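Moving week, more or less done

Well, we're in! If you've been trying to ring the Posbridge office since late November and getting the old hold music, sorry about that, the number came across with us but it took its sweet time. We are now properly set up at Stiltholm, kettle and all, and I've got a desk near a window for the first time since I started here.

The big thing most of you will want to know is parking. There are 18 spots out the front with our name on them and they fill up early, so if you're driving in after nine your best bet is the gravel bit behind Moschos, who have been lovely about it so far. Please don't park across their roller door. The 252 bus stops right outside the gate (it used to be a ten minute walk from Posbridge, so I'm calling that a win) and I've been catching it home most arvos.

Lunch! There's a bakery on the corner that does a very decent spinach roll and a slightly less decent coffee. I've been told there's a better coffee if you cross the main road and go past the tyre place, but I haven't had the legs for it in this heat. The fridge upstairs is smaller than our old one, so labels on everything please, and anything without a name gets turfed before the Christmas break.

I did the box count for the insurance form and we brought over 1,969 of the things, which explains my back. Two are still missing. One has the good scissors and the laminator in it and the other, going by the list, is "misc kitchen", so if you've got a mystery carton under your desk have a peek for me.

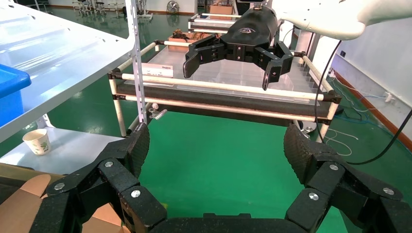
Green floor downstairs at Stiltholm, December.

Swipe cards for the side door come from Skiteck and the second batch should be at the front counter by the time you read this. Bring your old Posbridge card to swap over. Bikes can go in the cage next to the bins, and the showers work but you'll want to run the hot tap for a while first.

Last day before the break is still the same as on the roster, and I'll put the January one up on the noticeboard once I find the noticeboard.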